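白い棚と机まわりの片づけ

2020年12月29日

年末なので、白い棚と机のまわりを片づけた。大掃除というほどのことはしていない。窓もエアコンも手をつけず、棚の中身を出して、拭いて、戻しただけだ。それでも午前から始めて夕方までかかった。

棚は背の高い白いもので、四角い升目に区切られている。側板に小さな穴が並んでいて、棚板の高さを変えられる。買ったときは便利だと思ったが、その後ほとんど動かしていなかった。今回初めてちゃんと動かした。

始める前に、升目ごとに何を入れていたか紙に書き出した。取扱説明書、封筒、使っていないケーブル、空き箱、去年の手帳、電池、乾いたペン。どの升目にも少しずつ同じようなものが入っていて、電池は三か所から出てきた。あるのを忘れて買い足していたということになる。

中身は一度全部床に出した。升目ひとつずつ片づける方法も考えたが、同じ種類のものが散らばっているので、まとめて出したほうが早かった。床に敷いたのは古いシーツで、終わったらそのまま洗濯機に入れた。

捨てたもの。空き箱は全部。いつか返品や売却に使うかもしれないと取っておいたが、この二年で一度も使わなかった。Bendovのデスクライトの箱まであった。本体は春に処分している。説明書は、本体が手元にあるものだけ残して14冊になった。残りは紙ごみに出した。

残したもの。手帳は迷ったが残した。場所を取るものではないし、たまに日付を確認することがある。ケーブルは端子の形で分けて、同じものは2本まで残すことにした。
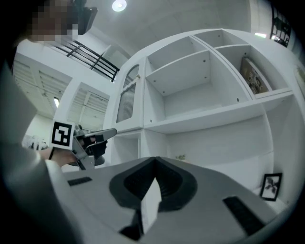 棚板の位置は、上の段をどう使うかで決めた。手が届きにくい高さなので、重いものは置きたくない。以前はファイルボックスを詰め込んでいて、取り出すたびに隣の箱まで一緒に引っ張り出していた。今回はファイルを下に移し、上の段はできるだけ物を減らした。棚板は一枚だけ入れて上下に分けてある。ここに何を置くかは、まだ決めていない。

前の自分なら空いたところにすぐ何か入れていたと思う。しばらくはこのままにしておく。年が明けると書類が増えるので、どうせ場所は必要になる。

棚板を動かすときは、受けのピンを先に四つとも同じ高さに差し直してから板を載せる。穴を上から数えて合わせたつもりが、一か所だけ一段ずれていて板が傾いた。やり直した。穴の数を数えるより、マスキングテープで印をつけたほうが間違えない。二枚目からはそうした。

ピンが1個足りなくなったので、駅の向こうのTrevirgateまで買いに行った。袋入りで598円。1個だけ欲しかったが、ばら売りはなかった。余りは引き出しに入れて、袋に「棚のピン」と書いておいた。書いておかないと、来年の自分は何の部品か分からないと思う。

ついでに引き出しの仕切りも買った。Mirnariというメーカーのもので、1320円。長さを伸び縮みさせて突っ張るタイプだ。仕切りとしては高いと思ったが、前に厚紙で自作したものは一か月で倒れたので、今回は買うことにした。

拭き掃除は、水拭きと乾拭きの二回。白い家具はほこりが目立たないように見えて、拭いてみると布が灰色になる。升目の奥の角がいちばん汚れていた。布を割り箸に巻いてこすった。洗剤は使っていない。以前、別の棚で表面がべたついたことがあって、それ以来、水だけにしている。

床も棚の前だけ拭いた。家具の下はモップが入らず、柄の先に古い靴下をかぶせて差し込んだ。消しゴムと輪ゴムが出てきた。

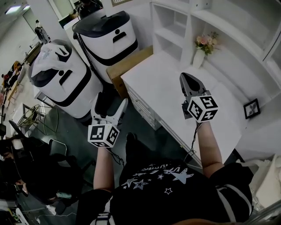
机のほうは、浅い引き出しが縦に並んでいるので、分け方で悩んだ。最初は文房具、書類、電気まわりと種類で分けたが、よく使うものが下の段に入ってしまい、いちいちかがむことになる。結局、使う頻度で上から順に入れ直した。いちばん上はペン、はさみ、付箋。次が切手と封筒。その下が電池とケーブルで、いちばん下はめったに開けないもの。浅いので重ねて入れることができず、そのぶん中身はすぐ見える。机の上には、物をほとんど戻さないことにした。奥に淡いピンクの花を入れた小さな白い花瓶と、黒い縁の小さな額。棚も机も白いので、黒い縁が一つあると机の奥行きが分かりやすい。花瓶は手前に置くと書類を広げるときに邪魔になるから、奥のままでいい。

卓上の小物入れはやめた。Shimのペン立てを長く使っていたが、数えるまでもなく使わないペンのほうが多く、インクの出るものだけ引き出しに移したら、入れ物ごと要らなくなった。ペン立ては洗って、台所で計量スプーンを立てるのに使っている。

コードの扱いは解決していない。机の後ろに電源タップを吊るしたいが、天板の裏にねじを打ちたくない。粘着式のフックを試したところ、タップの重さで半日で落ちた。今は床に置いてある。掃除のたびに持ち上げることになるので、年明けに別の方法を考える。

ごみは袋で三つ。可燃が二つと、残りが不燃。不燃ごみの年内の収集は終わっていたので、次の収集までベランダに置いておく。紙ごみはひもで縛って玄関に出した。ひもを探すのに時間がかかったので、これも上から三段目の引き出しに入れた。

次は玄関の靴箱をやる予定だが、12月のうちには手をつけないと思う。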